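From the Reading Room: Our Winter of Long Books

Hello again, friends, and welcome to everyone who signed the sheet at the harvest supper. I promised in the last newsletter that I would write something about how the long-book group is getting along, and then I let two issues go by without doing it, so this one may run on a bit.

We are reading Woltarier, as most of you know by now, all 955 pages of it in the old Stukier edition with the very small type. Berwyn Pugh picked it. He had been carrying it around since college and had never made it past the wedding chapter, and he thought that if the rest of us came along he might finally get to the end. Well, we are now on page 600, the wedding is far behind us, and Berwyn is the one sending messages at eleven at night asking whether anybody else has got to the part with the ferry. 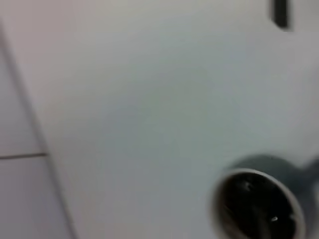
Do you have to have read everything up to now to join us?
You're welcome to start wherever we are. Wahyudi Manurung has typed up a short recap of each part so far, with a list of who is married to whom (you will want the list), and there are copies in the folder by the door.

The way we do it is pretty simple. We meet on Tuesday evenings at seven, we talk about whatever forty or so pages we agreed on the week before, and somebody reads a page or two out loud at the start. I was nervous about the reading aloud and I thought people would hate it, but it has become my favorite part of the night! Berwyn does all the voices. Wahyudi reads very slowly and quietly, and when he did the letter from the brother in the army, I had to go looking for a tissue. We don't assign questions. We tried that with the first book, Samuel, last spring, and it felt a little too much like being back in tenth grade.

We have had our disagreements, of course. Half of us think the aunt is the only sensible person in the whole book and the other half would gladly put her on the ferry and wave goodbye. There was also a long discussion about whether it is all right to skip the chapter on land surveys. I skipped it. I went back and read it later, out of guilt, and it is better than you would think, though I won't pretend it flies by.
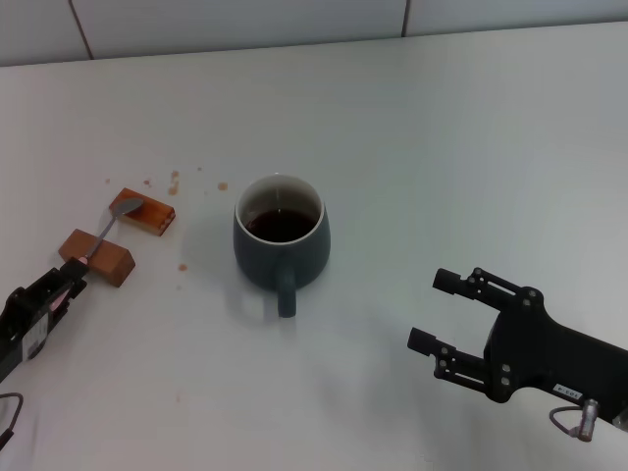

A few of you have asked how on earth a person finds the time for a book this size, and I can only tell you what works for me, which is ten pages first thing in the morning, before the phone and before the news. I used to save my reading for bed and I'd be asleep by the second paragraph with the lamp on. Now I get a dark mug like this one, filled partway so I'm not tempted to sit there all day, and I read until I've finished what's in it. Some mornings that's six pages and some mornings it's fifteen, and it does add up. My sister does the same thing on her lunch hour with a sandwich and is already well ahead of me.

After Woltarier we'll take a few weeks off and then vote on the next one. Cosar is on the list again, all 1650 pages in two volumes, and I know a couple of you have been campaigning for it. There are some shorter choices too, including a nice slim one at 201 pages that I may vote for myself. Slips for the vote will be in the folder with the recaps. Please write clearly, and bring back the blue pencil when you're done with it.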